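Can a Machine Do My Chores Yet? Project Report
Intro to Automation, Guvirville – handed in 5/22/24

I picked this topic because I hate putting furniture together, and I figured if anything deserves to be handed off to a machine it's that (and folding laundry, but another group had already grabbed laundry). So my question was pretty simple: could a two-armed robot build a small table the way I would, on the floor, with the parts spread out?

The table is the cheap plastic kind. There's a square top with sockets for the legs, and the legs have a thread on the fat end, so you need no tools at all. I timed myself at home in Rutley first and it took me 335 seconds, including the part where I dropped a leg and it rolled under the couch.

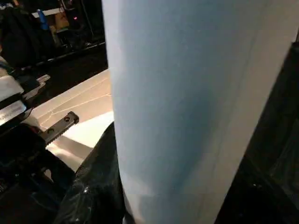

What surprised me most was how much of the job is not the screwing. Before you get to turn anything you have to pick the leg up, get it pointing the right way and line it up with the socket, and I do all of that by feel! A gripper with two stiff fingers has a hard time with a smooth tapered leg – hold it too near the thin end and the thread wanders off center, hold it too near the thread and the fingers are in the way of the socket. I rewrote my list of steps 3 times because I kept leaving out things my hands do without asking me.

I also read up on shop-floor work for comparison. In the Vorkby exercise from our course packet, the parts come in trays that always sit in the same spot, so the arm never has to go looking. My living room is not like that, and I doubt yours is either.
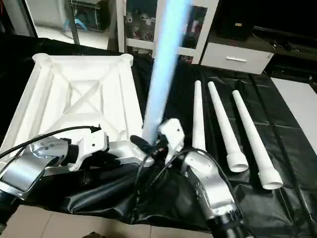
Fig. 2. Table top upside down on the black sheet, one leg held in a gripper and three more lying to the right.

So, can they do it yet? My answer is "parts of it." Picking up and holding, I'd say yes. Starting a thread without crossing it, I'd want a person standing close by. On my own 5-point chore scale I gave table building a 3, and I'd like to redo the scoring in June with a wooden stool from my aunt's garage, which has real screws.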